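I finally caved and bought the Purnstead linen tablecloth, after months of looking at it online and closing the tab again. It's a plain oatmeal weave with a drawn-thread hem and a tiny row of white embroidery at each corner, and I have to say the hem is what sold me!
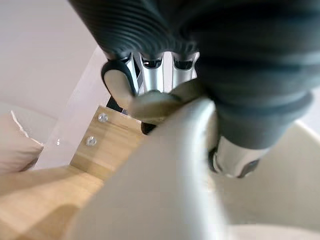 Gray ribbing over silver metal, seen close up.

First wash was a nervous one. I did it cool with nothing else in the machine, and it came out a touch shorter on the long side (my table is 80 inches, so I noticed). Juwita Hutapea, who sews far better than I do, told me to pull it square while damp and press it face down on a towel. Do that. The embroidery stays nice and raised, and most of the lost length came back.

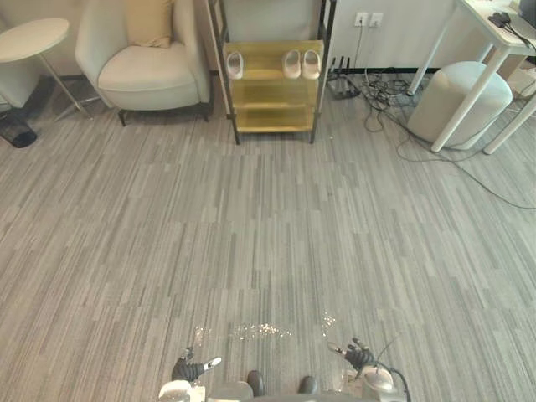
Page last changed: Saturday, December 1, 2018

Now the feel of it. Out of the package it's stiff, almost papery, and I wasn't sure I liked it. After 3 washes it had gone soft and started to hang properly over the corners – a big improvement. Color has held up fine, even where I went after a beet stain with more soap than was wise.

I also own the Dareto cloth, a linen and cotton mix, and it's easier to live with day to day. Less ironing, and it never had that stiff stage. But the hem is machine stitched and it puckers, and once you've seen the puckers you can't stop seeing them.

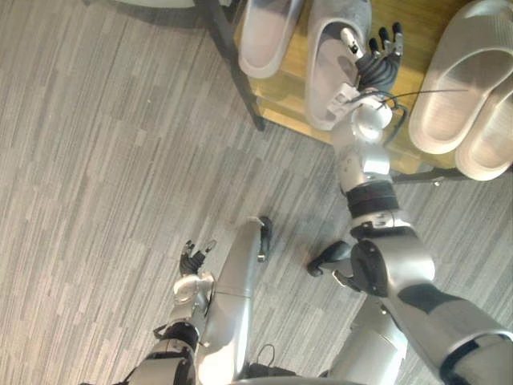
Plurkulley Table Linen Club

Price is where I grumble. I paid $116 for the cloth alone, and the napkins are sold separately, in a shade that is close but a bit yellower in daylight. Irfan Sinaga bought the whole set and says his match perfectly, so maybe I got an odd batch. I've put the order on hold and will use my old Rahman napkins through the holidays (they're white, and they look lovely with it).

Would I buy it again? Yes, in the smaller size, for the kitchen. If you hate ironing, get the Dareto.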